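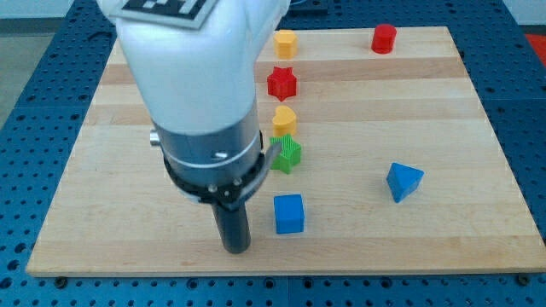

Liko

Household spelling variants list, kitchen and pantry words. README, work in progress, Sep 29, 2023

What it is

A word list. Kitchen and pantry words the way people really write them on shopping lists, recipe cards, freezer labels. Each row has the spelling as written, the standard spelling, and a note if there is one. Started as a side file for Ogola (the recipe search thing), got too big to live in there, so now it has its own folder.

Not a dictionary. Don't cite it as one.

Files

variants.csv - main list, use this
rejects.csv - rows we took out, with the reason
notes.txt - arguments, mostly mine and Adhiambo's
old/ - before the column rename. Leave alone, Samov still reads from it

Columns in variants.csv

written - exactly as on the paper, capitals and all
standard - US spelling
kind - typo, phonetic, short, regional, other
source - list, card, label
note - free text, often blank

"short" means shortened on purpose. "tom" for tomatoes, "pots" for potatoes, "choc chps". If you can't tell short from typo, put short. We went back and forth on this, see notes.txt, I'm not reopening it.

Where the words came from

Paper people gave us, typed in by hand. Kelly Tindall did most of the recipe cards, Wafula Rugemalira did the freezer labels, shopping lists were whoever was free. No scraping, no OCR. Tried OCR early on and it kept "fixing" the spelling, which kills the whole point.

Names, phone numbers and addresses were dropped at typing time. So were the notes people leave each other on the backs of lists. If you find one that slipped thru, tell Upendo Shemweta and she'll pull the row.

Rules for adding rows

Type what you see. No tidying.
One row per spelling, even when it's the same word. "zuchini" and "zuccini" are two rows.
A spelling has to turn up on 3 different pieces of paper to go in the main list. Under that it goes in rejects with reason "rare".
Brand names out. Exception: when the brand is just the word people use, mark it other and put a note.
Crossed-out words don't count.
Plurals get their own row.
Max 100 characters in a note. The importer cuts the rest without telling you.

Known problems

Accents. jalapeño came in as garbage from one of the laptops, fixed in the main list, probably still broken in rejects. Save as UTF-8 please.

Heavy on baking. The card people bake a lot. Flour, vanilla and cinnamon are covered nicely, fish hardly at all. Muthu Naidu has a box of lists that would help but they're not typed yet.

"kind" isn't consistant in the early rows. Anything marked phonetic in the first 65 rows was done before we agreed what phonetic meant. Treat as other if it matters to you.

Regional is thin and I wouldn't lean on it. Most of us can't tell a regional spelling from somebody in a hurry.

Scones/biscuits/cookies is a mess. Different words for different things depending on who wrote the card, and the column can't show that. Standard is left as whatever the writer wrote, minus the typo.

Using it

Fine for search boxes, autocomplete, spell check on recipe sites. Lowercase both sides before you match. Don't match on short forms alone, "pep" goes to pepper, peppers, pepperoni and peppermint and the list won't pick for you.

Not good for: judging how well anyone spells, guessing where a writer is from, anything to do with schoolkids. Please don't.

Trorkemeo uses it for their pantry app and keeps a copy. Their copy has extra columns. If your file has a "score" column you've got theirs, ask them about it, not us.

Changes

Renamed "correct" to "standard". Adhiambo Tanui's call and a good one.
Merged the two cilantro/coriander blocks, both are kept, each is its own standard now
Took out the duplicates in broccoli. There were a lot of ways to spell broccoli
Split label out of card in source
Sorting is by standard now, then written

To do

Muthu's box
fish
check rejects for accents
decide about "mayo" (short? or just the word?)
write a proper license note. For now: use it, say where you got it, don't sell the list by itself

Questions go to Adhiambo first, then Kelly. New rows as a csv please, no photos of lists, we're behind on typing as it is.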